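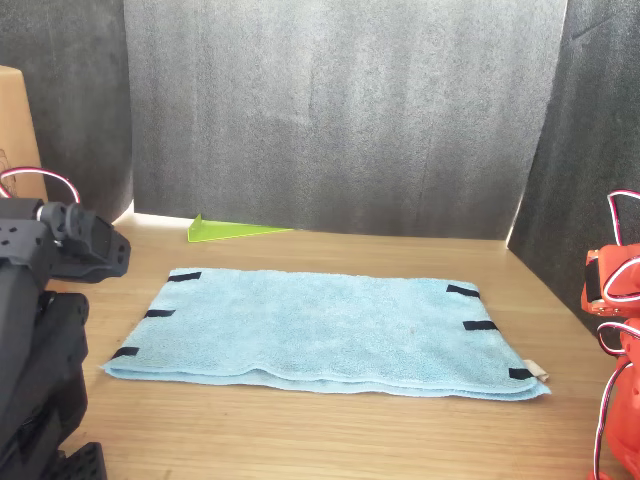

*Text by Fergal Brennan, product notes, Makura line. Updated in December.*

# Makura Fold Kit for two-arm tables

The Makura Fold Kit is a set of cloths and table parts for teams who teach two small arms to fold. It is sold by Gemetti and packed in our workshop in Vevden. You bring your own arms. The kit does not include them, and it does not care if the left one and the right one are the same model.

Cloth is difficult for a small gripper. A towel lying flat gives very little to hold, and after each fold the edge becomes thicker and behaves in a different way. For this reason we attach short dark strips on the two short edges of the towel, three on each side. They wrap over the edge, so an overhead or a wrist camera can find them against the light blue, also when the towel is already folded flat. The sewn tag stays on. Some customers cut it, but we recommend to leave it, as real laundry has tags too.

## What you receive

- 30 microfiber towels, light blue, strips already attached
- 32 spare strips
- Dark gray panels for the back and both sides of the table
- Printed setup guide with a folding order for beginners

Order number: 992. Weight of the full parcel is 114 ounces.

## Setting up

Put the panels at the back and at the two sides, and leave the front open. The side panels can stand at an angle, this gives the arms more room to swing. Lay the towel in the middle, with the long side going from one arm to the other. Each arm should reach the strips on its own side without stretching fully - if it cannot, move the arm and not the towel.

We suggest to start with one fold only. When the arms can do this well, continue to the second fold, where the doubled edge must be taken as one piece.

## Good to know

The panels reduce what the camera sees from the room, but they are not a light box. Light can enter where two panels meet, and a bright patch on the table may confuse a simple color filter. Push the panels close together or change the position of your lamp.

Wash the towels without softener. The strips can stay on at low heat, and a strip that comes loose can be replaced by hand.

The Hosseinzadeh gripper pads are sold separately and fit most flat fingers. Please write to us before ordering if your fingers are curved - we will check the size for you.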